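The Egg Tray Comes Out of the Fridge
Jan 25, 2019

Egg trays are sold as a way to tidy the refrigerator. In a lot of homes they end up on the kitchen table.

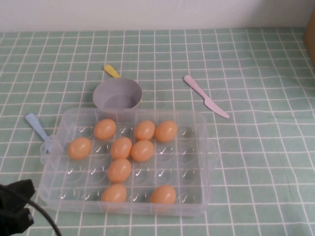

Senan Mac an tSaoi wrote to us in December that his eggs had never gone back in the fridge once he bought a tray, and that he now decides what to cook by looking at what is left in it. Several other letters said much the same.

A clear tray makes that easy. Nine orange eggs spread over several rows show up from across the room, and so do the empty cups. A carton has to be opened, and people forget.

The cups matter more than the walls. Shallow, rounded ones let you lift an egg with two fingers. Deep ones hold better if the tray gets carried a lot, but a large egg can stick. Handles at the ends help on a crowded shelf — short ones are enough.

We asked readers where they keep theirs, and 87 answered. Almost 10 percent of them leave the tray out while they cook, next to the pot, and put it away afterward. If your eggs came from a refrigerated case, put them back cold within two hours.

Washing is the dull part. Use warm water, a soft brush and a little dish soap, then turn the tray upside down on a towel. Abrasive pads scratch clear plastic, and the scratches stay. Measure the shelf before you buy, including the handles. The Kolev tray we tried first was too long for the door to close.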